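Home | Talks | Notes | Slides | Contact
Last updated: January

Speaker notes, "Looking after one arm"

Right, settle in, don't rush the start. Say hello, say I look after the robot we call Pruvost, in the back bay at Vistberg, and that I've done it for long enough to have opinions (pause, they usually laugh there, carry on if they don't).

Start with the morning routine. I come in at 7, before the heating has got going, and the first thing I do is nothing to do with software. I walk round it. I look at the screw recesses along the arm and I run a thumb over the seams. If a seam has opened up enough to catch my nail, we don't run that day. I once ignored one and lost an afternoon to a rattle I could hear from the kitchen!

Then the home position. Pruvost wakes up thinking it knows where its elbow is, and mostly it does. I send it to the same spot over the cabinet and compare with my pencil mark on the post. Do the hand gesture here. If it's out, do the joint zero again, wrist first, then elbow, and write it in the log. The log is a paper one. We've got 710 entries in it now and I'm very fond of it.

Slow down for the gripper bit, it's what people ask about. The finger pads wear on the inside edge and you won't see it from the front. You feel it as a slip. I swap them every 2900 grips, both together, even if one looks fine. One new pad and one old pad will twist whatever you pick up, and you'll blame the wrist for a week (I did).

After a pad swap I test with something soft over something with a rim. Soft things forgive you while you get the closing force right, and a rim shows up any sideways error straight away. Come down slowly and stop above it. Check the gap, then let go. 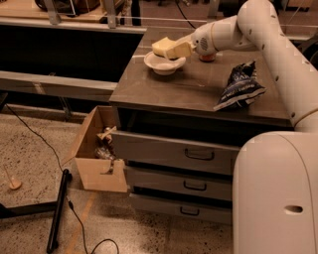
I keep the closing force at 76 on our scale for soft things and I don't touch it once it's right. Gudness, our other arm, likes a different number, so please don't copy mine across. Mention the sticky label on the controller.

Cables next. Say this twice: look at the floor before you look at the screen. Most of my "mystery faults" were a connector that had worked itself half out. I push every one home by hand and leave some slack at the bend.

Drawers: if the arm is going to work over a cabinet, decide whether they're open or shut and save that with the setup. An open drawer changes how close the body can get.

If there's time, tell the Mutness story, the short version. Then questions. Drink some water.

Comments

Really useful, we'd been changing one pad at a time. Going to stop that!

Does the thumbnail test work on painted covers? Ours are a bit lumpy.

Please post the long version of the Mutness story.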